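Stulton Neighbourhood House
Minutes of the general meeting, 2019-07-18

Chair: Wilfredo Sebastian
Meeting opened at 7.05 pm. Apologies were read and accepted.

Previous minutes
The June minutes were accepted with one correction. The entry on the kitchen tap should have said the washer was replaced, not the tap. Moved and carried.

Matters arising
The side gate latch has been fixed. The quote for the downpipe has still not come through, and the office will ring again.
The Cudholm Road sign has faded and cannot be read from the bus stop. Wilfredo has written to the council and had an automatic reply.

Finance
Opening balance was $2063. Hall hire and the winter raffle brought the closing balance to $3188 after bills. The largest bill was electricity at $349. A member asked whether the heaters were being left on after the evening classes. The evening groups will be asked to check the switch by the back door when they lock up.

Community garden
All 9 beds are taken and there is a waiting list. The broad beans are doing well but the brassicas have been hit by cabbage moth again. It was agreed to buy a roll of netting before spring planting. Two members offered to cut it to size.
There was a long discussion about the compost bays. Meat scraps have been going into the left-hand bay and there are rats. A new notice will go up with larger lettering. A motion to lock the bays was put and lost.
The hose on the northern tap leaks at the join. A replacement fitting will be bought out of garden funds.

Hall bookings
The Tiongson family have booked the main hall for a christening lunch and have asked to use the big urn. Approved, usual bond to apply.
The Flekton choir would like to move its rehearsals half an hour earlier. This would overlap with tai chi — the office will speak to both groups before anything is changed.
Chairs are still being stacked in front of the fire door. Stacks are to go along the stage wall only.

Library corner
The shelves are full and no more donations of encyclopaedias can be taken. Large print and children's books are still welcome. Damaged books will be put out on the free table, and anything left after a fortnight will go to recycling.

General business
A member asked for the carpark light to come on earlier in winter. The timer will be reset to 5 pm.
Soup lunch will go ahead as planned. People bringing a pot should label the lid as well as the pot, and list any nuts, dairy or gluten on the card provided.
The spare key to the shed is missing from its hook. Please check pockets and glove boxes.

Meeting closed at 8.40 pm. Supper followed. 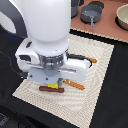
Items for the next agenda should reach the office a week before the meeting, in writing if possible — the downpipe quote, choir times and netting are already listed.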